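Ticket: gripper stops above the bottle and does not close
Project: Relmont, bathroom cell (simulation)
Component: arm setup, tool offset, grasp check
Status: Resolved
Opened: February 22, 2023

Problem

Hello, I am responsible for the bathroom cell in the Relmont project. We run it in the Skistton simulator with the Flovolness motion package. The arm is fixed on the tiled pedestal beside the toilet, and its job is to pick up an item from the top of the tank and put it back in a free area of the same surface.

After I updated the motion package, the pick of the spray bottle does not finish. The arm goes to the approach pose without any problem and the fingers come down to the neck of the bottle. Then the controller waits, writes the message below, and goes back to the home pose with an open gripper.

grasp_check: no contact on finger 2, abort
state: APPROACH -> RETREAT

The error happens on every run, with the same message. I did not change the scene file, the position of the pedestal or the list of items.

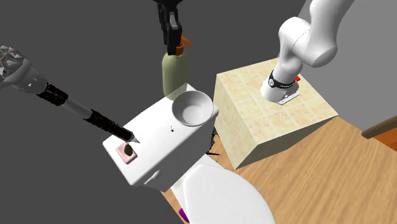 What I checked before I opened this ticket:

The emergency stop state is clear and the arm accepts manual jog on all joints.

The gripper opens and closes in free space when I send the command by hand. The reported width follows the command.

The collision shape of the bottle is loaded. When I hide the visual mesh I can see the shape, and it has the correct height.

The base frame of the arm agrees with the pedestal frame. I compared the numbers in the scene file with the numbers in the running simulator and there is no difference.

I also tried a slower approach speed, but the message stayed the same. I put the speed back to the old value after that, so please do not consider it in the analysis.

Reply from support

Thank you for the clear report. Please send the tool section of the arm configuration and the log with contact output enabled. In this version of the package the tool offset is read from the arm configuration. Before, it was read from the scene file. If both files have a value, the scene value is ignored without a warning.

Please also tell us if the gripper model is the standard one or the Shih model. The Shih model has longer finger links and needs a different offset.

Update 1

It is the Shih gripper model. I looked at the arm configuration and the tool section still has the offset of the standard one. My correct offset was in the scene file only, so I think it is exactly the case you describe.

I copied the value to the arm configuration and started the cell again. The fingers now go lower at the end of the approach. Contact on finger 1 is reported, but contact on finger 2 is still missing. The log says:

contact finger 1: yes
contact finger 2: no
timeout after 200 ms

I repeated the run with the wrist turned by a small angle and the result did not change.

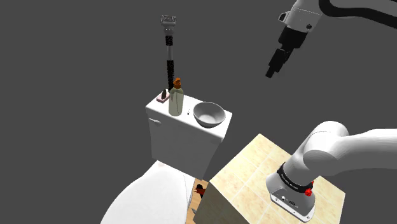
For the next test I moved the arm by jog to a pose with free space under the fingers, and I opened the contact monitor. With the gripper open and nothing between the fingers, both contacts must be "no", and they are. Then I closed the gripper completely. Finger 1 changed to "yes" and finger 2 stayed at "no". So the bottle is not the cause of this second problem. The signal from finger 2 does not arrive, even when the fingers touch each other.

Reply from support

This test helps us very much. Please open the contact map of the gripper and compare the link names with the names in the gripper model. The Shih model uses a different name for the last link of the second finger. If the map has the old name, the monitor shows "no" for this finger all the time and does not report an error.

Update 2

I confirm. The contact map had the name finger_2_tip and the model has finger_2_pad. For finger 1 the two names were equal, which explains why only one side was working.

Changes I made:

1. Arm configuration, tool section: offset for the Shih gripper model.
2. Contact map: finger_2_tip changed to finger_2_pad.
3. Scene file: old tool offset deleted, so that the value exists in one place only.

After a full restart of the simulator I closed the gripper in free space and both contacts changed to "yes". Then I ran the bottle pick 9 times from the home pose. All the runs finished with no abort message. Two of them had a slow release when the arm put the bottle down, but the place pose was inside the limit. I do not know if the slow release is related, and I will open a separate ticket if I see it again.

One question is still open for me. Is it possible to have a warning when a name in the contact map does not exist in the model? I lost a lot of time with the offset and the speed, and a single line in the log would have been enough to find the wrong name.

Reply from support

We added your request to the list for the next release of the motion package. Until then, please use the command check_links after every change of gripper. It prints all names from the contact map which are not found in the model. A restart is needed after you correct the map, a reload of the scene is not sufficient.

Update 3

I ran check_links and the list is empty. The corrected files are saved in the Relmont configuration folder, and I wrote the restart step in our setup notes. You can close the ticket.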